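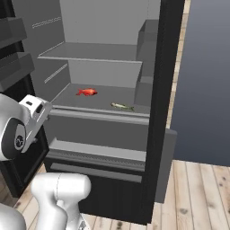
# Keeping whole fish in an ordinary fridge

Last updated 10/09/2026

Whole fish keeps well for a day or two at home if it is cleaned, dried and held as cold as the fridge will manage. Most of the trouble comes from a fridge that is warmer than its owner thinks, or from fish left sitting in its own liquid. The method below is for small and medium whole fish, bought fresh and meant for the pan, grill or oven.

## What you need

- a fridge thermometer
- a shallow tray or dish with a rim
- a rack that fits inside the tray, or a small upturned saucer
- kitchen paper
- crushed ice or ice cubes
- two or three strong food bags
- cling film, or a lid for the tray

The tray can be any material that washes well. Mine is a Bikach enamel one with a chip out of one corner, so I line it.

## Check the fridge first

Do this the day before you buy the fish. Stand the thermometer in a glass of water on the shelf you plan to use, shut the door and leave it overnight. Read it in the morning before anyone has been in for milk. You want it below 5°C, and nearer to 0°C is better for fish.

If it reads high, turn the dial one step colder and wait another night. Don't go straight to the coldest setting. On my old Hokine that froze the lettuce at the back and did very little for the shelf in front.

In many larder fridges the coldest spot is low down, just above the salad drawer. Fridges with a fan are more even from top to bottom. Some models with an ice box are coldest directly below it, so try the thermometer in a couple of places. The door is the warmest part in nearly all of them and is no use for fish, whatever the size of the bins.

I replaced the Hokine last November with a Hong, rated at 174 kWh a year. It runs colder on the same sort of setting, and I had to learn the shelves again. Test any new fridge before you trust it.

## Buying and getting it home

Look for clear eyes, red or pink gills and a clean smell. The flesh should spring back when pressed. Ask for the fish to be scaled and gutted unless you like doing it yourself, as the guts are the part that spoils first.

Take an insulated bag and a frozen block with you. Make the fish shop the last stop. If you are more than half an hour from home, ask for a bag of ice as well.

## Cleaning and drying

1. Unwrap the fish as soon as you are in.
2. Wipe the outside and the belly cavity with damp kitchen paper. Pull away any dark blood along the backbone with the tip of a teaspoon.
3. Pat it dry, inside and out, with fresh paper. Use more paper than seems sensible.
4. Fold one sheet and tuck it into the cavity.
5. Wash your hands, the board, the knife and the sink with hot soapy water.

I don't rinse fish under the tap. It splashes the worktop and leaves the skin wet, and wet skin sticks to the pan later on.

## Setting up the tray

Put a layer of ice in a food bag, seal it and lay it flat in the tray. Set the rack over the top, then the fish on the rack. Cover with cling film and lay a second, thinner bag of ice over that.

Keep the fish in a single layer with a gap between them. Different kinds can share a tray if they were bought on the same day, but oily fish such as mackerel goes off faster than white fish and should be eaten first.

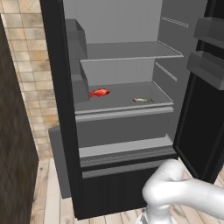

Clear enough height between the shelves for the tray and the upper ice bag. Most glass or plastic shelves lift at the front and slide out, and can be moved up or down one set of runners. Take everything off the shelf before you try it.

Raw fish belongs below anything that will be eaten without cooking. If you have to put something underneath, make sure it has a lid on.

Swap the ice bags morning and evening. Pour away any liquid in the tray and change the folded paper at the same time.

## How long it will keep

Plan to cook it the day you buy it or the day after. Very fresh white fish, well iced, can go to a second day. Smell it before cooking. A sour or ammonia smell means the bin.

Prepacked fish has a use-by date. Stick to it, even if the fish seems fine.

## A quick brine before cooking

This is optional – I do it for grilling and leave it out for anything in a sauce.

For two small fish, stir 50 g of salt into 1000 ml of cold water until it dissolves. For four fish, use 2000 ml of water and 100 g of salt. Put the fish in for 15 minutes, in the fridge, then lift them out and dry them again. Throw the brine away afterwards. The flesh firms up a little and is seasoned through, so go easy on the salt at the table.

## If you won't eat it in time

Freeze it on day one. Dry the fish, wrap it tightly in cling film, then put it in a freezer bag with the air pressed out. Write the kind and the date on the bag. I use the Sondau bags with a white strip, but any freezer bag and a permanent pen will do. Oily fish is best within three months, white fish within six.

Thaw it overnight in the fridge, on a rimmed plate, with the wrapping loosened. Cook it that day.

## Getting rid of the smell

Wash the shelf with warm water and a little bicarbonate of soda, dry it, and leave a saucer of dry bicarbonate at the back overnight. Check the drain hole on the rear wall too. Fish liquid can run down there and sit in the channel, and a cotton bud dipped in hot water clears it.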